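Workshop notebook, natural dye bench
February 2020

Print this page
E-mail this entry

Picking up from where the last entry stopped, which was me swearing at the tea.

The cotton is still not taking colour evenly. Second go at the walnut husk bath, same length of cloth, same mordant, and it came out looking like a map of somewhere with a lot of lakes. The first piece was patchy in the middle. This one is patchy at both ends, which I suppose counts as variety. I had it down as bad stirring, and wrote so in these pages with some confidence, but I stirred this one like a person possessed and it made no difference at all.

Current suspect: the scouring. The Rajput cloth arrives with some sort of finish on it and I have been giving it a polite rinse in warm water and washing soda. The sales sheet says "prepared for dyeing". I would like to meet whoever prepared it. Dropped a bit of water on an unscoured corner and it sat there in a bead, looking at me. Cotton ready for the pot should drink it straight away.

So, new routine. Proper simmer, lid on, two hours, washing soda and a squirt of the plain soap. The water came out the colour of weak beer. Did it again with fresh water and it came out the colour of weaker beer. Drop test after that: gone in a blink, all over the cloth, both ends and the middle. Felt rather smug until I remembered that I have 26 strips already mordanted which never had this treatment, and which are now labelled, folded and useless. They have gone in the bag for mopping up.

Note for anyone else using the big pan: the thermometer clipped to the side reads low. I checked it against a boiling kettle. Do not trust it for madder, which goes brown and sulks if you let it get too hot. I have stuck a bit of tape on it saying LIAR.
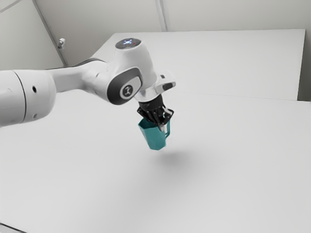

Teal, as on the mug. Still the shade to beat.

Which brings me to the blue-greens. The plan was weld first for the yellow, then a dip in indigo over the top, and the weld half went well. Good clean yellow, slightly sour, with no lakes in it. The indigo half was less of a triumph. The Sernivum vat was flat. It had a nice coppery skin on it last week and now has no skin, no froth and a smell I can only call municipal. Fed it a spoon of fructose and a bit of lime, warmed it up, left the lid on and went away to do something else, as instructed by every book on the shelf. Came back to a warm pot of dirty water.

Tried it anyway. Single dip gave a pale pea green. Second dip gave a pale pea green with a darker line where it had touched the side of the pot. I am told pea green is having a moment. It can have it without me.

Weighed out a fresh vat from the Predumell powder: 215 g in all, which is far more than I need, but the tub had been opened and was already clumping. It needs to stand overnight. I have written DO NOT STIR on the lid, underlined, and will now spend the evening wanting to stir it.

Rinse notes. The tap water here is hard enough to chew. Weld likes that, and so does madder, but the logwood sample went a murky slate and I wanted purple. Next one gets rainwater from the butt, strained through an old pillowcase to keep the wildlife out.

Light test, started before Christmas on the windowsill: turmeric has vanished. There is a faint memory of it under the card strip. Everyone said this would happen and I wanted to see for myself, so there we are. Weld holding. Walnut holding, lakes and all. Onion skin has gone from gold to something nearer plaster.

To do:
- scour the rest of the Rajput bolt, properly, no short cuts
- ask Wivness if they sell it unfinished
- new thermometer
- lift the lid on the vat, look, put the lid back

Comments (3)

mordant_and_bitter: Had the same bother with walnut. Two scours sorted it for me too. Also wet the cloth out overnight before it goes in, it helps with the edges.

Shed End Dyer: Your old vat may only be cold, don't tip it yet. Mine sulked for four days in January and then came back without a word.

tansy72: What strength was the weld? I can never get past custard.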